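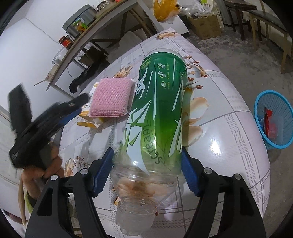 Posted in: Household > Kitchen and dining > List archive

Subject: Re: Clearing the dining table

Thanks to everyone who answered. I'm putting my reply under the earlier message so that it makes sense to people on the digest.

> On 20 Apr 2018, Canan Değirmenci wrote:
>
> Our table has turned into a second cupboard. We eat at
> one end of it and everything else lives at the other.
> I clear it, and by the next evening it is full again.
> Does anyone have a system that doesn't involve buying
> more boxes? Also, what do you do with half-used bags
> of dry food? Mine end up on the table because I don't
> trust them in the cupboard.

We had the same trouble until last September. What works for us is to go by type and leave the nice things till last. Drinks bottles go first. Empty ones get the cap put back on and go straight to the recycling, label and all, as our council doesn't ask for it to be taken off. Yours may, so check.

Then the cartons. If the flaps are open, look inside, and if there's nothing worth keeping, flatten it. A carton left standing gets used as a shelf. We had a scrubbing sponge sitting on one for so long that I stopped looking for it by the sink.

Wrappers next, and any loose labels. Read the cooking instructions once more if you need them and then bin the lot. Snack boxes go back in the cupboard if there is anything in them.

For the half-used bags, I don't bother with clips. Squeeze the air out, twist the neck and put a rubber band on it. Keep the bands on the cupboard door handle.
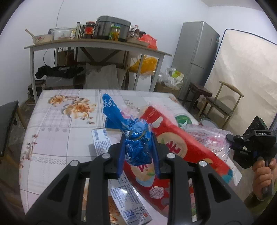 Canan wrote back off-list that bands are fine for rice and beans but she wouldn't use one on flour, having had moths, and that she puts the whole bag in a lidded tub now. I agree about flour.

Last of all, lift off whatever is left, bowls and lids included, and wipe the cloth. Ours is plastic and only needs warm water and a drop of washing-up liquid. Go gently over the printed parts. I took the colour off a corner of our old one with a scourer.

It takes me less time than boiling the potatoes.

Recent messages on this list
- Felis storage tubs: do the lids still fit the old size?
- Tablecloth creases that won't drop out
- Wanted: shelf pins for a Mirkora cupboard
- Re: Re: Rubber bands going sticky

Contact the list owner | 2,796 messages in archive | Back to top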